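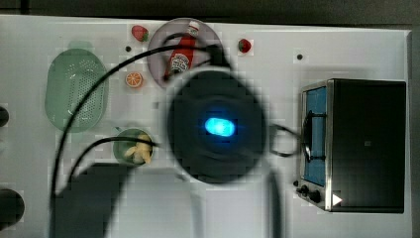

Ticket 1534 – gripper drops out for a moment when the wrist turns
Opened by: Anayeli Arellano
Assigned to: Macario Cuevas
Opened: 25 September 2024
Status: waiting on part

Print this ticket
E-mail this ticket

Anayeli Arellano wrote:
Hi Macario! So I'm in the middle of the side-by-side you asked for, the Villow fingers against the Jundus ones, same arm, same kitchen table layout. Villow has been fine. With the Jundus on, I get "tool comm timeout" every time the wrist goes past a certain angle, and then the fingers stop listening until I clear the fault. Happens reaching for the ketchup bottle, happens reaching for the orange slice, so I don't think it's the object. Firmware is the one Ismail put on in May.

Macario Cuevas wrote:
Can you send the timeout value and a picture from the overhead camera with the arm stopped somewhere near the plate? Also try it with the Gallegos controller if that's still on the shelf.

Anayeli Arellano wrote:
Timeout was 437 ms. I bumped it to 2000 and the message shows up later, but it still shows up (so I put it back). Gallegos controller does exactly the same thing, which I was kind of hoping it wouldn't, because swapping it took me all morning. Picture's below.
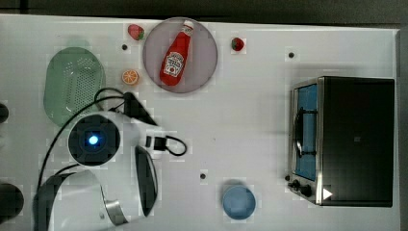
Overhead view, arm stopped short of the plate. Note the loop of cable to the right of the wrist.

Macario Cuevas wrote:
That loop bugs me. How much slack is there when joint 6 is all the way over?

Anayeli Arellano wrote:
Not a lot! I jogged it by hand at slow speed and the fault comes on right when the cable goes tight at the plug. If I hold the connector in with my thumb I can do 11 turns back and forth with no fault, let go and it's back on the next one. So I'm pretty sure it's the plug and the comm settings are fine. Emiliano looked at it too and says one of the pins feels loose – he'd rather replace the whole lead than try to crimp it.

Macario Cuevas wrote:
Agree with Emiliano. Ordering the longer lead from Gitimia. Please don't log any more Jundus grasps until it's on, and mark the ones you have as suspect. Bijan Farahani is keeping the comparison sheet, so tell him too.

Anayeli Arellano wrote:
Done and done. I'll keep going with the Villow runs in the meantime and retest when the lead shows up.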